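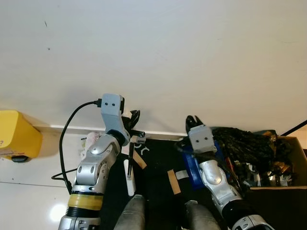 Most of the arguments I hear about teaching robots are about models. I think we should argue more about the people on the controls.

At Plullix we teach two-armed tasks by remote control. A person drives both arms, the robot records, and later it tries the job alone. In June we had 237 recordings of one sorting task and the robot was still bad at it. Detlef Ostermann wanted to record more. Korkor Dogbe sat down and watched the ones we had.

She found that six operators had taught it six different jobs. One picked with the left arm and passed to the right. Another never used the left arm at all. A third stopped before every grasp to think, and the robot had learned to stop too. We threw out 89 recordings and agreed on one way to do the task. The next version was better, though it still drops things.

My view is that operating is a skilled trade and should be paid and scheduled like one. Shifts should be short. Harpreet Thibodeau can do 20 good runs in a row, and after that her hands get sloppy and she says so. A manager who pushes her to keep going is paying for bad lessons.

I would also let operators write the task instructions. Ours were written by engineers, me included, who had hardly touched the controls. Detlef still thinks a large enough pile of recordings will even out the differences. He may be right for a company with a much bigger budget than ours.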